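The Souvenir Ball and the Black Table

Sun 9 June

Every household and most workplaces I have known own at least one ball that was given away free. It arrives in a tote bag with a pen and a lanyard, somebody inflates it, and from then on it belongs to the building. It is never the ball anyone chooses for a game. It sits on a shelf or a table and gets picked up by people who are on the phone.

I want to argue for keeping it. I know the advice runs the other way. The decluttering books all say that promotional goods are the first thing to go, and when our office moved from Guzmán Street last November the movers' checklist had its own line for them. We filled a bin with Truvix water bottles and Fodis stress toys, and I don't miss any of it. The balls were in a different class, and I argued for them at the time without much success.

The one I had in mind is a dull gold soccer ball with a university-looking print on one side.

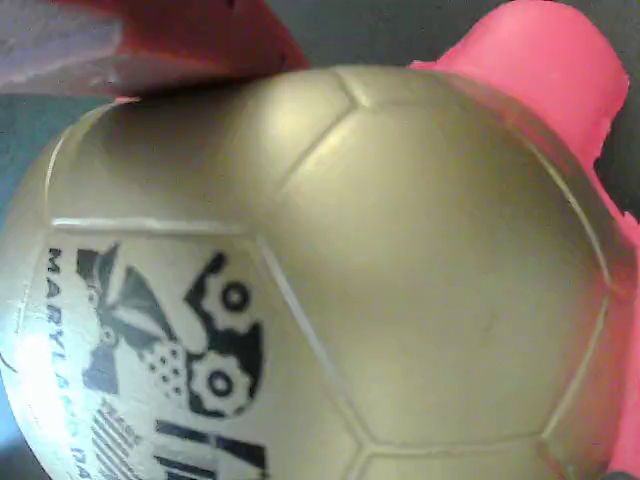 The gold ball, with its gears and the word MARYLAND down the side of the print.

The colour is a good start. Most giveaway balls are white with a logo in the corporate blue, and they look like what they are. A khaki gold is an odd choice, closer to an old couch than to anything on a playing field, and it shows that somebody had to pick it. The seams are pale and raised and the big panels are left blank. The printing is kept to one area, which I think is the right way to do it. A person designing merchandise has every reason to cover the whole surface, and the result is usually something you would be embarrassed to kick in a public park.

Then there is the matter of what a ball does that a mug doesn't. A mug with a name on it has one user at a time and soon gets a chip in the rim. A ball gets handled by whoever is nearest. In our old place there was one that lived in the boardroom, and I would guess it was touched by more people in a week than the printer was. It was rolled under feet during long meetings. Children who had been brought in on a school holiday went straight to it. When it went flat, somebody pumped it up without being asked, and I can't say that about any other piece of shared property in the building.

The usual objection is space. A ball takes up a fair bit of room for something that does very little, and it won't stack. It rolls off anything that isn't perfectly level. I accept all of that. My answer is that the space it takes is mostly space that would be filled with something worse, such as a tray of expired coupons or a second stapler.

This brings me to tables, which are the other half of my complaint. People who want a tidy room tend to start by clearing the table, as if a bare table were the natural state of one. I have never seen the sense in it. A table is for putting things on. I would sooner see a good dark one with work spread over it than one kept clear for visitors.

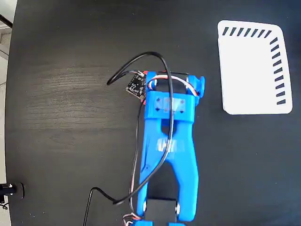

Black stain is my own preference, and I have had that argument at home as well. The case against it is that it shows dust and crumbs, and it does. You wipe it more often than you would wipe pine. The case for it is that the grain still comes through if the stain isn't too heavy, and that everything you set down on it is easy to find. A silver screw on a black table is a found screw. On speckled laminate you will be on your knees with a flashlight.

We paid $342 for ours, second-hand, from a shop in Dotton that was closing its showroom. It has been used for homework, tax returns, a sewing machine and any number of half-finished repairs. There are pale patches where the finish has worn. I was told I should restain it, and I looked into the cost and decided the patches were fine.

The two things go together in my mind because both are judged by a standard that has little to do with use. The ball is supposed to go because nobody bought it, and the table is supposed to be clear because somebody might come over. Neither rule has ever improved an afternoon at our place.

I don't say keep everything. The lanyards can go, and so can the pens that never wrote. But before the next clear-out I would ask people to leave the free ball where it is for a month and watch how often it moves. Ours went into the donation pile in November against my wishes, and there has been a flat-looking gap on that shelf ever since. Somebody has now put a fern there, and it isn't doing well.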